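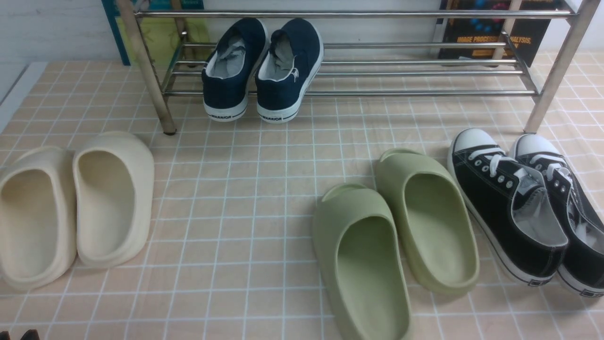 Lab > Who we are > About the Sosteck group

About us

Sosteck is a small research group inside the Waltier School of Engineering. We work on household manipulation, and for most of our existence we have worked on one narrow piece of it: whether a robot policy that looks good on video is any good.

We started because we didn't believe our own results. Our first tidying policy put shoes on a rack, and it did so well enough that we were ready to write it up. Then someone moved the rack a hand's width to the left and the success rate fell through the floor. We had trained on 400 demonstrations and had mostly taught the arm where the rack was.

Since then we have spent more time on testing than on training, which doesn't make for exciting open days. The method we use is called Minami. The person who sets up a trial is never the person who trained the policy. Layouts are drawn from a list before anyone sees the model run. Every trial counts, including the ones where the gripper closes on air and the ones where we would very much like to say the lighting was off. A pair counts as put away only if both shoes end up on the rack, side by side. One shoe on the rack is a failure. We have been told this is harsh.

Shoes turned out to be a decent test. They come in pairs, they bend, and the pairs don't bend alike. Canvas slip-ons and laced sneakers give way under a grip. Chunky foam slides mostly don't, and a policy trained on one kind tends to meet the other with confidence it hasn't earned.

What have we found? Less than we hoped. In our last full round, 101 trials per policy, we compared 9 policies, and 7 of them did worse than their authors' own tests had suggested. Two of those were ours. Adding more demonstrations helped when the new ones varied the layout and did very little when they didn't. We can't say yet whether any of this carries over to dishes or laundry, and we are wary of groups who say it does after a week of trials.

We also don't know if our scores mean much in a real hallway. The Prevwood test room has the same floor and the same walls every time. A real home has a dog in it.

If you want to join us, expect to do a lot of resetting. Students who come for a term usually spend the first half of it putting shoes back on the floor according to a printed sheet. Visitors are welcome from 2 p.m. and may bring a policy to be tested, provided they accept that we publish the number.

Related pages
Minami: trial rules and layout lists
Prevwood test room: how to book
Why we withdrew our first rack result
Student projects starting in August

Contact the Sosteck group | © Waltier School of Engineering | Back to top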